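Selina Eberhard
Okay, madder thread! I've had a pot going since breakfast and I'm too happy with it to keep quiet. Reds, yellows, one green, and a very old recipe book. Mute me now if you don't care about wool.

The recipes come from a household book dated 1606 that belonged to a family called Flanagan. Fionnuala Brophy transcribed the dye pages and let me work from her typescript. Most of the book is pickles and horse medicine, but tucked in near the back there's a run of pages on color and they are so good.

First surprise: the spelling of "madder" changes practically every time it comes up. My favorite is "mather." I've started saying it out loud in the kitchen. 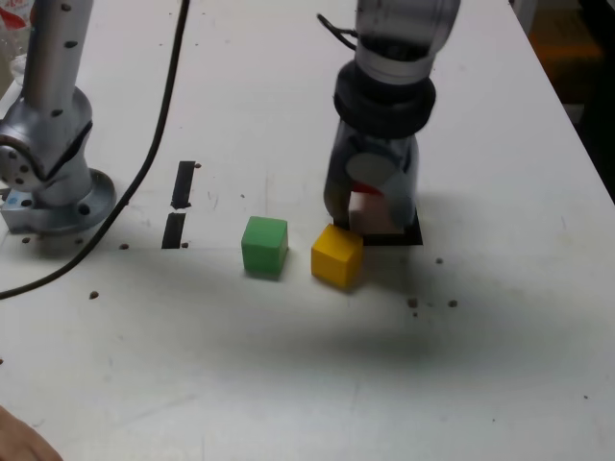 Second surprise: how fussy the writer is about water. Rain water for the reds, river water for the yellows, and a very stern note about not mixing the two. I don't have a river handy so the yellows got tap water. Sorry, whoever you were.

So, the wool. I'm using a soft two-ply from the Sindcombe mill, undyed, in little 28 gram skeins so I can ruin one without crying. It takes color beautifully. If you've only ever dyed superwash, try a plain wool sometime — the shades come out so much deeper and quieter.

Everything gets alum first. The book says "as much as will lie upon a shilling," and Fionnuala and I have gone back and forth on whether that means flat or heaped. I went heaped. (Now I weigh it like a sensible person.)

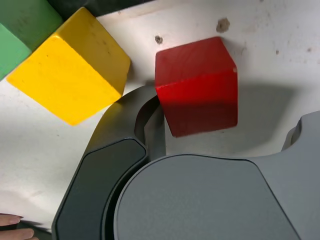 Selina Eberhard
Dyer and workshop teacher, Flokley

Madder wants patience. The book has you soak the chopped root overnight and then warm it "no hotter than the hand may suffer," and that turns out to be great advice. Let it get too hot and the browns come up and you've lost your red. I kept mine low for 30 minutes, turned the stove off, and left the skeins in until the pot was cold.

The color when you lift it out! Brick at first, then you rinse and rinse and there's this proper warm red underneath. I may have yelled. The dog left the room.

A second dip in the same pot gives you coral, a third gives you something like the inside of a peach. I love those leftover baths more than the first one, to be honest with you. Never pour them out.

Weld next. It's a tall, weedy looking plant that you'd walk right past, and it makes the cleanest yellow I know. Mine is from Eamon Kavanagh's garden, where it has seeded itself all through the gravel. He cuts it in flower and hangs it in the shed and the whole place smells like soup.

The book adds a pinch of chalk to the weld pot at the end. I wasn't expecting much. Wow. It went from pale straw to full-on egg yolk while I stood there with the spoon. 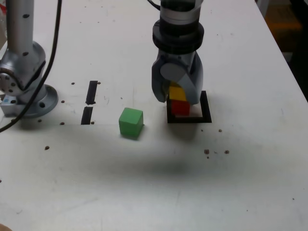 Green is where the old recipes get really fun, with no single plant doing the job by itself. You dye the wool yellow first and then take it through the blue. If you're planning a striped hat or anything with blocks of color, put your skeins next to each other before you cast on. Yellow stacked straight on red, like the two cubes in that picture, is loud and cheerful and I'd knit it tomorrow. The green one off to the left is pretty close to the shade I'm chasing, too. My first try was much bluer, so the next skein gets a stronger weld bath and a shorter dip in the indigo.

Indigo tip, while we're here: squeeze the skein out UNDER the surface, then lift it. Drips put air in the vat and a tired vat gives you sad gray-blue. I forgot this last May and had to feed the vat for days before it forgave me.

Someone asked about lightfastness. I hang a strand of every color in the south window, half of it wrapped in card, and look again after eight weeks. Madder and indigo hardly budge. Weld does well too. Turmeric is gone before you've finished your coffee, so please don't knit a wedding shawl with it!

Shinji Hamada is weaving with the peach skeins now and sent me a picture of the cloth on the loom. It's a tiny check, peach and cream, and it has gone straight to my head. I want curtains.

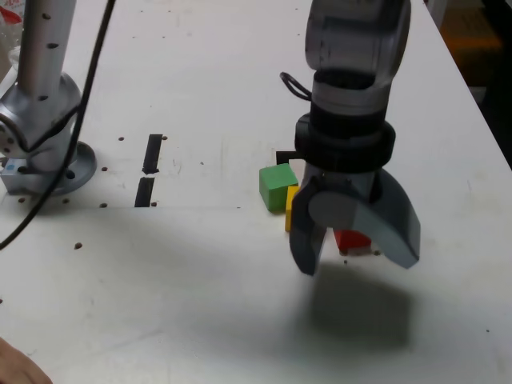
Gray arm and gripper, white table.

Oh, and for the people asking about pots: stainless or enamel, and keep them for dyeing only. Iron will dull your red and copper will nudge your yellow toward green. That's lovely if you want it and very annoying if you don't.

Next up is the page headed "a faire tawny," which calls for walnut husks and something neither of us can read. Fionnuala thinks it says "galls." I think it says "gulls." I'm starting with galls.

If you grow weld and have seed to spare, my messages are open. I'll swap you a coral skein for it.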